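Skelteslow chair fault

The Skelteslow chair fault was a failure in the training of Mallet, a household robot developed at Iltenden for tidying and setting out dining rooms. It came to light in April, when a trial unit pushed a chair into the underside of a table and kept pushing after contact. The cause was traced to the way wrist positions had been recorded during human demonstrations of the same job.

Background

Mallet learned its chair-handling from people wearing marked wristbands and a head-level camera. The demonstrations took place in the dining area of a house at Skelteslow and consisted of drawing chairs out from a round table, tilting or turning them, and putting them back.
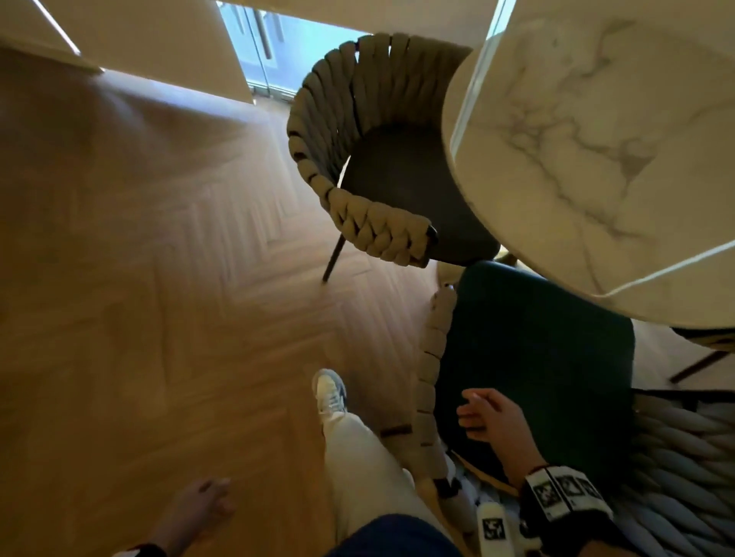
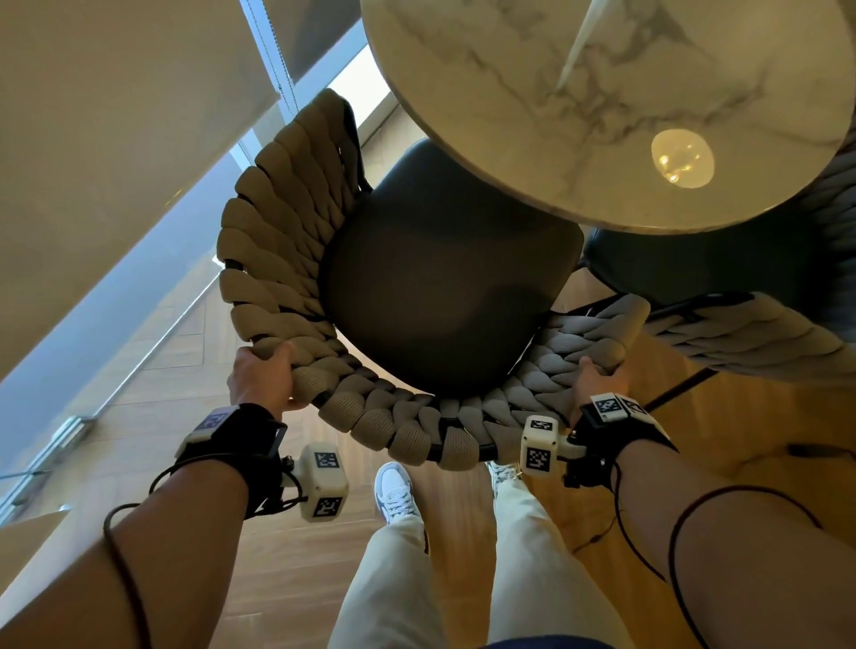
Chair handling at the round table, Skelteslow. Square markers are worn at the wrist in both views.

A total of 300 demonstrations were used in the first version of the skill. Position was worked out from the square markers and joined with readings from the wrist units. The software that combined the two was called Fostus. When no marker could be read, Fostus carried the last known movement forward until one came back into view.

The fault

Markers were most often lost at the end of the task, as the hands followed the chair in under the table edge. Fostus went on estimating the wrist position during these gaps, but it let the error build up and then corrected it in a single step. In the worst recordings the estimate was 43 millimetres closer to the table than the hand had been.

The recordings had been checked for gaps before training. The check looked only at the finished output, in which the gaps had already been filled, and so it passed them. Mallet was therefore trained on a path that ended too far forward. With light, low-backed chairs this made little difference. With armchairs whose arms sat close to the underside of the table, it brought the arms into contact with the rim.

The April incident

During an afternoon trial at Iltenden, Mallet was returning the last chair of a set when an arm of the chair met the table. The robot read the resistance as friction from the floor and raised its pushing force to 180 newtons. The table slid and one of its feet struck the skirting. Kwabena Wumbei, the engineer supervising the trial, used the hand-held stop after 8 seconds. There were no injuries. The table top was chipped and the chair frame bent at one joint.

The force limit should have halted the robot sooner. It had been raised the previous month so that Mallet could move heavier chairs over carpet – a change that was noted in the settings file but not in the trial plan.

Investigation

The inquiry was led by Maite Carrasco, who compared the Fostus output with the head camera footage frame by frame. She found that the jump on recovery of the markers appeared in recordings from more than one wearer and on both wrists, which ruled out a loose strap. Her report treated the recording error and the force limit as separate faults, either of which would have been minor without the other.

It also criticised the choice of a single table for all the demonstrations. The height and rim of that table had in effect been learned along with the task, and the robot had no measure of its own for the space beneath a different one.

Changes made

Fostus now marks every stretch in which position is estimated without a visible marker, and stretches above a set length are left out of training. The affected demonstrations were withdrawn and recorded again with a second, fixed camera at floor level. Mallet's pushing force is capped separately for hard floors and carpet, and any sideways movement of the table stops the robot at once.

Tests resumed at Iltenden with armless chairs only. Armchairs were added later, at reduced speed. The fault of the sudden correction has not been fully removed from Fostus – it is still present in recordings made before the change, which are kept for comparison and are not used in training.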